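July, 4:10 pm. Right gripper, Mfaume build

Jonalyn Salazar changed the firmware on the wrist board before lunch, so I ran the short test again. I set the closing speed to 200 and repeated 47 times. Two runs stopped with the overload warning, both near the end. I want to keep the blue crate on its board for the next test and move only the arm.

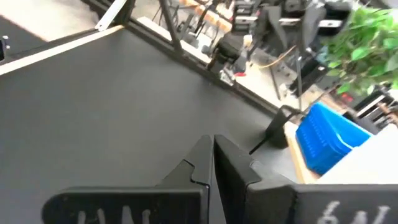 Still to do

Tighten the finger screws again, I forgot it yesterday.
Ask Jonalyn if the overload limit is saved after power off.
Order the longer cable from Wodine, 10 pieces.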